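Progress report, October 2019
Home Kitchen Skills for Adults Leaving Supported Housing
Grant holder: Trendon Community Housing
Funder: Pratell Fund

## Where the project stands

The grant pays for cooking and household budgeting classes for adults who are moving out of supported housing into their own apartments. Classes began in February. Since then we have run two full courses, and a third is under way. This report covers enrollment, teaching, equipment, spending and the changes we would like you to approve.

In total, 33 people have enrolled. The first course had 13 and the second had 14. The remainder are in the current course, which is smaller than we planned. Two housing programs that usually refer people to us were short of staff over the summer and sent fewer names. Both have filled their open jobs and referrals have picked up again, too late for this course but in time for the next one.

Attendance was good in the first half of each course and fell off in the second half. The main reason people gave was work. Several found jobs with evening shifts and could not make the class time. We are glad about the jobs, but it means some people missed the sessions on storing food and planning a week of meals, which are the ones the case managers ask us about most.

## Teaching

Each course starts with breakfast. In the original plan we started with knife skills, and that was a mistake. People wanted to go home from the first session able to make something they would eat, and an hour of cutting onions did not do that for them. Eggs, oatmeal and pancakes now come first. Knives come in at the third session, along with soup.

The budgeting sessions were written as a separate block at the end of the course. We have moved them into the cooking sessions. At the start of each class the group gets a receipt for that day's ingredients and works out the price per serving. People who said they disliked math did this without much trouble once the receipt was for food in front of them. The one part that still goes badly is comparing package sizes. The worksheet uses ounces and pounds on the same page, and it needs to be rewritten.

We also dropped the printed recipe book. It was too long and few people opened it at home. Participants now get one recipe card per session, printed large, with the equipment list on the back. The card lists only things that were in the starter kit, so there is no step that calls for a blender or a kitchen scale.

Liquid measuring took more time than expected. Many participants had never used a measuring cup and poured by eye. For rice and pancake batter this matters, so we added a short practice at the counter before the first recipe. Eggs are beaten in the bowl from the kit, with a fork.

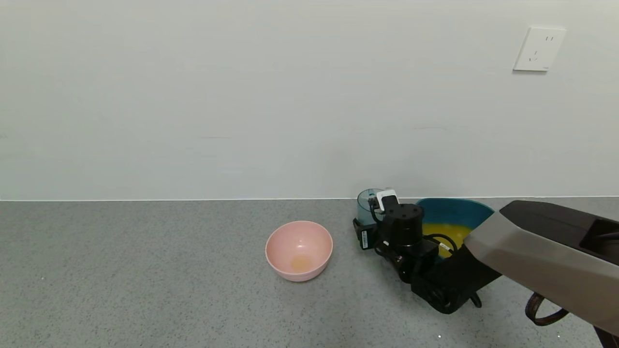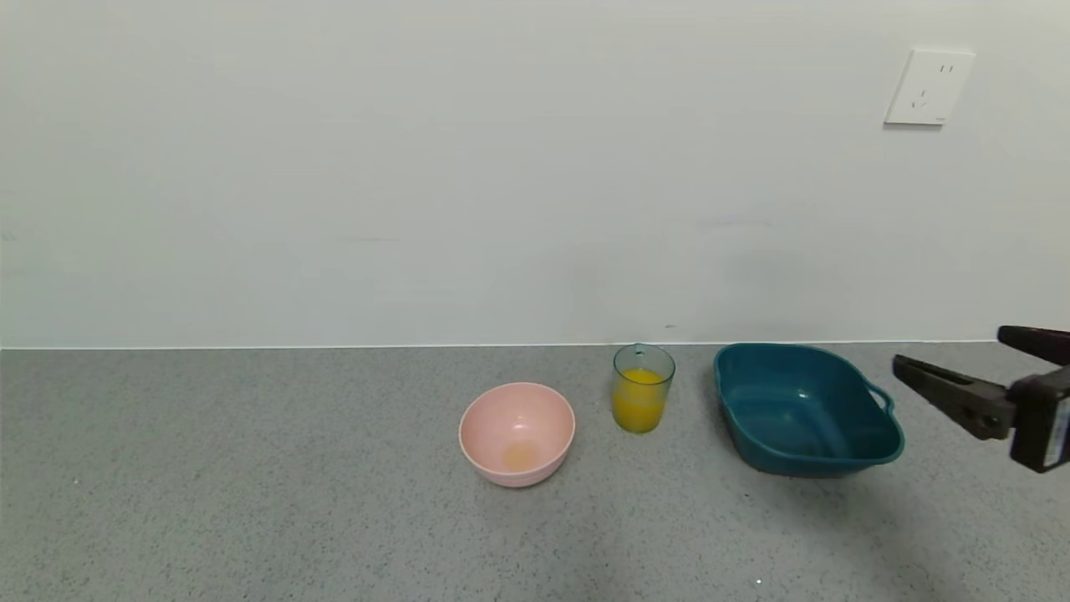 Food safety is taught in every session and not as a stand-alone class. Each session has one rule, repeated on the recipe card. The rule that gets the most questions is how long cooked rice can be kept. We have asked the county extension office for a handout on leftovers in plain English and Spanish and are waiting for it.

## Equipment and starter kits

Each participant receives a starter kit at the end of the second session. The kit was to be bought from Shimada, but the saucepan in their set went out of stock before the second course. We switched to Parkard for the pans and kept the rest of the order as it was. The Parkard pan is heavier and a few participants with weak wrists found it hard to lift when full. For the current course we ordered the smaller size – it holds enough for two servings, which suits most people living alone.

One stove in the teaching kitchen has a burner that does not light reliably. The landlord has looked at it once and ordered a part. Until that is fitted we use the other burners and put people in larger groups on soup day, which slows things down.

## Spending

Spending is under budget overall. Food costs are slightly over, mainly eggs and cooking oil. Instructor pay is on budget. Transportation is well under: we had set money aside for taxis and most participants use the bus. Printing is also under, as a result of dropping the recipe book. The full table of expenses was sent to your office with the quarterly claim and nothing in it has changed.

## Problems

Our follow-up calls have not worked well. We planned to call every participant a month after the course and ask what they were cooking. Many phone numbers had changed by then, and some people did not want to be called. We reached fewer than half of the first group. Those we did reach were mostly cooking eggs, rice and soup several times a week and buying lunch out. Without better contact we cannot say much about the rest, and we would not want that small set of answers used as a result.

## Requests

We ask for your approval on the following:

- Move part of the unused transportation money to food.
- Use the printing savings for a second set of bus passes, to be given out at the follow-up visit.
- Replace the follow-up call with a short drop-in meal at the teaching kitchen, held once after each course.
- Add a daytime course for people who work evenings.

The daytime course would need a second instructor for part of the week. We have had one suitable application and can send the details. The kitchen is free in the mornings, and the landlord has agreed to the extra hours at the present rent.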